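Ticket 3000-27
Subject: Discolored seam at toilet base, second-floor washroom
Property: Sosholm
Opened by: Mirjana Jurić
Assigned to: Senad Nikolovski
Priority: Normal
Status: Closed, recheck in April

Initial report (M. Jurić)

The joint between the toilet and the floor has gone brown and yellow along the front and the left side. Regular mopping makes no difference. Two of the grout lines near the toilet have also turned brown. The rest of the floor cleans up normally. There is a faint musty smell when the door has been closed overnight. I have not seen standing water. Please advise whether this is a leak or a cleaning problem. The toilet is used daily and I would prefer not to have it out of service for long.

Response 1 (S. Nikolovski)

Before any caulk is removed we need to know if water is coming from under the toilet. Please do the following and report back:

1. Dry the floor and the full perimeter of the base with paper towels.
2. Move anything standing next to the toilet, including the trash bin, so the floor can be checked on both sides.
3. Lay dry toilet paper against the seam all the way around.
4. Flush five times, waiting for the tank to refill each time.
5. Check the paper after each flush. Note where it is wet, if anywhere.
6. Check the supply valve, the supply line and the underside of the tank with a dry tissue.
7. Sit on the toilet and shift your weight from side to side. Note any movement.

Update (M. Jurić)

Done at 8:15. Paper at the seam stayed dry for all five flushes. Supply valve dry, line dry. The underside of the tank was damp, but it was the same all over, no drip at any one point. No movement that I can feel. The seam is soft in places and a fingernail goes into it on the left side.

Response 2 (S. Nikolovski)

Dry paper and no rocking make a failed wax ring unlikely. Damp over the whole tank is condensation. It runs down the back and collects on the floor. Together with mop water it will sit against old caulk and in unsealed grout. Treat as failed caulk plus stained grout. I will come by and confirm. 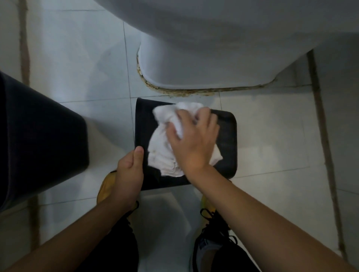 Is the brown material in the seam mold or dirt?
It can be either one or a mix of both, and looking at it does not settle the question. The repair is the same in each case: take out the old caulk completely, clean the joint, let it dry and apply new caulk.

Site visit (S. Nikolovski)

Discoloration follows the curve of the base and thins out toward the right. Tiles themselves are glossy and in good condition. Brown staining in the grout on both sides of the toilet. Repeated the paper test, same result. Closet bolts checked by hand, both tight. Did not tighten further, as overtightening cracks the base.

Work performed

Water shut off, toilet flushed and bowl left low. Old caulk cut with a utility knife, blade held flat to the tile, and lifted out with a plastic scraper. Residue softened with Welamer caulk remover and wiped off after the time given on the label. Joint rinsed with plain water twice and dried with a fan until the next morning.

Grout scrubbed with a stiff nylon brush and Gusteo oxygen cleaner mixed in warm water. Two passes. First pass took off most of the color. Second pass made little difference on the left line, so that one will probably stay slightly darker than the others. No bleach and no acid used. Do not mix either with the cleaner if you try another round.

New joint: white Nikolaidis sanitary silicone, applied front and sides. A gap of 70 mm left open at the back, out of sight. If the ring ever does leak, water comes out there and gets noticed.

Update (M. Jurić)

Seam looks fine. Smell is gone as far as I can tell. When can the floor be mopped?

Response 3 (S. Nikolovski)

Leave the joint dry for 24 hours. After that, mop as usual but wring the mop out properly and wipe around the base with a dry cloth. Grout sealer goes on once the lines have dried for three days. Keep the bin a hand's width from the toilet so the floor behind it gets wiped too. Run the fan after showers to keep condensation on the tank down.

Reopen this ticket if the paper test shows water, if the toilet starts to rock, or if the new silicone lifts from the tile.

Parts and materials charged to Sosholm washroom budget. One tube of silicone left over, stored on the shelf with the spare flapper.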